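Section 4: Laying out the play kitchen table

Okay, you've unpacked the Zinuleck food set and wiped the table, so now comes my favorite part! I've set this thing up more times than I can count, and this order works best for me.

1. Put the big pieces down first. The colander goes near the middle, with plenty of open table next to it.

2. Set out the round plate and lay the ketchup bottle across it. (Standing it up looks cute, but it tips over the second anyone bumps the table.)

3. Place the small blue bowl beside the plate and tuck the banana in.

4. Add the loose fruit last — orange, strawberries, whatever you like.

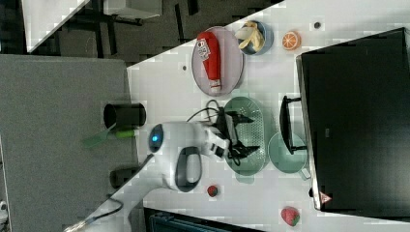
Ketchup on the plate, banana in the bowl, strawberries toward the front.

Note: The fruit doesn't have to match my layout. Diane Nguyen, who tested this guide for me, puts everything in the colander and calls it soup.

Caution: Small fruit rolls. Keep it a hand's width in from the edge, and pick up anything that lands on the carpet before you step back.

5. Now for the pan and the spatula. 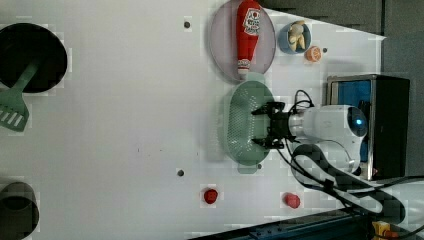 Utensils are what go missing first at my place, so I give them a fixed home before anyone starts cooking. Don't leave the spatula lying by itself where it can get buried. I like it resting right across the black pan, slotted head poking out past the rim, so you can grab it without digging. If yours keeps sliding off, turn it a little and try again.

6. Check the list in Section 2 one more time. Missing a piece? Look in the box flaps — mine had an orange half stuck in there for nearly 12 days.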